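Progress report to the Skulledton fund, second period

Dear all,

Thank you for your patience with this one. I had meant to send it in October and here we are well into November, and I would blame the purchasing portal if I had not also rewritten the budget section twice. You asked last time for less about our hopes and more about what the equipment money is doing, so I have tried to put the money near the top and keep my enthusiasm for the later pages. You will be the judge of how well I managed.

## Where we stand

The grant covers equipment for the packing study, in which we record people handling everyday packaged goods and use those recordings to teach a pair of robot arms the same jobs. When we last wrote, we had a room, a table, an order for handheld grippers that had been acknowledged but not shipped, and a spreadsheet with a good many yellow cells in it. The grippers have since come, the recording station is up, and people are working at it. The arms themselves are still unbought, and most of this report is about them, as that is the largest decision left in the project and the one we would most like your view on.

I should say that we are underspent against the plan. This is partly good news (the floor rails cost less than we had set aside) and partly just timing, since the largest invoice in the plan belongs to an order we have not placed. I would ask you not to read the low figure as thrift on our part. It will correct itself all at once when the arms are ordered.

## What has been bought so far

The main items, in the order they arrived:

- Aluminum rail for the floor on either side of the table, with fittings
- Stands, cable, and hazard tape for marking the floor
- Handheld grippers, wired, with a spare set of jaw fingers for each
- Paper on a roll for covering the table
- Goods for handling, mainly packaged food and plastic containers

We allowed 491 dollars for the goods in the first plan and I am glad we did, though it looked generous when we wrote it. Food packages get tired. A film lid that has been squeezed all morning no longer behaves like one off the shelf, and there is little point in teaching a robot to pick up something no customer would ever buy. We now replace the packages on a schedule, and I have moved the line from "one-time" to "running" in the attached budget. It is a small change, but I would rather you heard it from me than found it in the columns.

The cable line also went up. We bought short lengths first, on the theory that short cables stay tidy, and found that a person working with a gripper in each hand needs more slack than we had pictured. The longer ones are in use now and the short ones have gone into the drawer with the other things we are sure we will need one day.

## How the work is going

The sessions have settled into a rhythm. Whoever is recording sits down with both grippers and works through a list of small jobs: pick up the package, turn it, pass it across, set it in a container, take it out again. We ask for 100 recordings of each job before we call it done, and three of the seven jobs on the list have reached that mark. The remaining four are the ones that need both hands at the same moment, and they are slower to teach to the people, never mind to a robot. New recorders tend to rush at first and then, after a while, go almost too carefully, and we have learned to throw away the first few attempts from anyone — including me, I am sorry to report.

Food packages have been the most useful thing on the list and also the most trying. The sealed ones have edges that can be caught if you come at them squarely, and that slide away if you don't. Much of what we are learning about which gripper to put on the finished arms comes out of these small struggles with supermarket goods, and I find I look at the refrigerated aisle quite differently now. 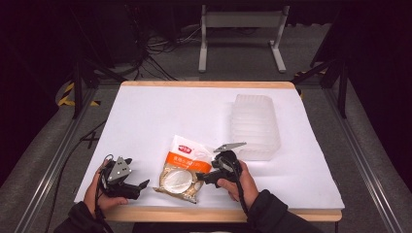
Liang asked whether we could skip the arms altogether this year, carry on with the handheld grippers alone, and put the arm money toward a second recording station. It was a fair question and it held up our planning meeting for most of an afternoon, so let me set out how we have answered it, with the caution that the answer could still change.

The case for waiting is a good one. Recordings are what we lack most, a second station would let two people work at once, and arms have a habit of getting a little better every year. A second station is also cheap next to a pair of arms, and it can be taken apart and put back in boxes if the project ends.

The case against is that we have no way, at present, of finding out whether our recordings are any use. We can look at them and say that they seem clean. What we cannot do is play one back on a machine and watch it try to lift a package. If there is a fault in how we are doing things (say, in the height of the table or the way the grippers are held), a second station would give us the same fault twice as fast. I lost some sleep over that thought, and I believe it is the one that brought the room around.

So what we propose is to buy one arm now, with the second to follow in the spring. One arm is enough to test the single-handed jobs, which happen to be the ones where we have finished recording. The two-handed jobs will have to wait for its partner, and by then we should have the recordings for them in hand.

## The two quotes

We have had quotes from two suppliers, and both are attached in full.

Sallier came in higher on the arm itself and lower on nearly everything around it. Their price takes in the mounting plate, the controller, and delivery to the door, along with a day of setup on site. They have also agreed in writing to hold the price of the second arm until spring, and I had not expected that when I asked.

Rustudier are cheaper on paper by a comfortable margin. Their arm is a little longer in reach and, from the data sheet, would do our work perfectly well. The mounting plate is extra, though, and so is the controller cabinet, and so is the training, and by the time I had added these up on the back of the quote the margin was a good deal less comfortable. They would not commit to a price for the second arm. They were pleasant about it.

There is also the matter of the gripper. We want the fingers on the arm to match the ones in people's hands as closely as we can manage, so that what works in a recording has a decent chance of working on the machine. Sallier will supply an adapter for ours. Rustudier would have us make one, and our workshop could do it, but they are booked through the winter with other people's jobs and I would sooner not begin by asking for a favor.

On balance we lean toward Sallier. I say lean because the quote runs only to the end of the year and I would like your agreement before we commit to it.

## Things the first plan left out

In the interest of being useful to whoever you fund next, these were missing from our original budget and have now been added:

- Floor protection. The room is carpeted, and a pedestal for an arm wants something firm under it.
- A second emergency stop, on the far side of the table from the first.
- Insurance during delivery, which neither supplier covers past the loading bay.
- Storage for goods, with a shelf that can be kept cool.
- Time. We had budgeted for machines as though they set themselves up, and the hours spent on rails and cables came out of somebody's week.

The first item is the only one that worries me. We have had one price for the floor plate and it was higher than I would like, so I am getting another. If it comes in at the same level we can meet it from what we saved on the rails, and I have shown it that way in the budget for now.

## What we need from you

Three things, and only the first is urgent.

1. Agreement to split the arm purchase over two periods, as set out above. The total does not change.
2. Permission to treat handling goods as a running cost.
3. Your thoughts on the second recording station. We have left it out of the coming period, but if the first arm shows that the recordings are sound, I expect we will be back in the spring to ask whether some of the underspend could go that way.

## Next period

If the order goes in before the year ends, delivery takes up to seven weeks, and setup will follow as soon as the floor is ready. Until then recording carries on with the two-handed jobs, and we will use the wait to sort the finished recordings properly, a chore that has been on my list since the summer. We also mean to widen the range of packages a little. So far we have leaned heavily on what the nearest store happens to stock, and I would like some bags and a few awkward jars in there before the arm arrives.

You are very welcome to come and see the station. Mornings are best, as that is when most of the recording gets done, and there is coffee down the hall. The revised budget, both quotes, and the floor plate estimate are attached, and I will send the second estimate as soon as I have it.

With warm thanks, as ever,

The packing study team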